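Olallow Boards > Snacks & Small Bites > Chips on a plate, or straight from the bag?
Page 1 of 6

crumbcatcher_jo
Posted August 16, 2019
OK snack people, I need opinions! I've been setting out chips for game night at our place for years and I always just tore the bag open and let everyone dig. Lately I've switched to putting them on plates and I am completely sold. Green bag, white table, let's talk.

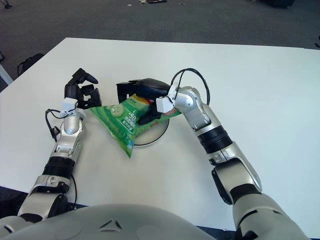
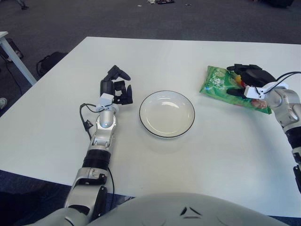
Page 1 of 6 | Post #389

crumbcatcher_jo (continued)
The plate is my favorite part. Plain white, shallow, thin black line going around the rim. Anything with color on it looks great on that! I used to think a rim line was fussy and now I want a whole cupboard of them. So: plate or bag? And if you're a plate person, how deep do you go?

saltlick2000
Bag. Always bag. A shallow plate holds maybe two handfuls and then you're up refilling it every few minutes. Slit the bag down the back seam, fold the sides out flat, done. It makes its own tray and you have nothing to wash.

Talavera_Tess
Oh no, I can't get behind the slit bag, sorry salt! The crumbs slide out the ends the second somebody reaches across. Plate all the way. I love a shallow one too, because people can see what they're picking up. In a deep bowl all the good big chips get eaten off the top and the last person gets dust.

saltlick2000
The dust is the best part and I will fight for it.

Talavera_Tess
You can have mine!

mr_pantry_shelf
Can I put in a word for opening the bag properly? Everybody grabs the top and yanks. If the bag is puffed up in the middle it goes off like a balloon and you've got chips on the floor. Lay it down, press the air toward the bottom, pinch the top edge on both sides of the seam and pull slowly. I taught my kids this when they were 6 and they're better at it than my brother-in-law.

crumbcatcher_jo
Trying this tonight!! I'm a yanker, I admit it.

mr_pantry_shelf
Pressing too hard breaks the chips though, so go easy with the palm.

quietkettle
I don't agree with pressing at all. That air is in there to protect them. I snip a corner with kitchen scissors and pour. You get a nice neat spout and you can roll it down and clip it later. Pouring from a corner onto a shallow plate is very satisfying too, you can go around in a circle and leave a gap in the middle for dip.

mr_pantry_shelf
A corner snip is fine for little stuff. Try it with ridged chips and they jam up.

quietkettle
Fair. Bigger snip!

zurketora_fan
Plate person, white table person, hello! We redid our snack table in January and went with a matte white top and I'd do it again tomorrow. Every crumb shows, so you wipe it, so it's always clean. My husband wanted dark wood and he has come around. Mostly.

saltlick2000
Every crumb shows is not a selling point to me lol

zurketora_fan
It is if you've ever put your elbow in salsa on a dark table!

crumbcatcher_jo
Ha! OK, so what does everyone do about leftovers? Back in the bag or into a tin? I've got 10 people coming next time and I always open one bag too many.

Talavera_Tess
Tin. Once they've been on a plate I don't put them back in with the fresh ones.

quietkettle
Leftovers?

Next page: 2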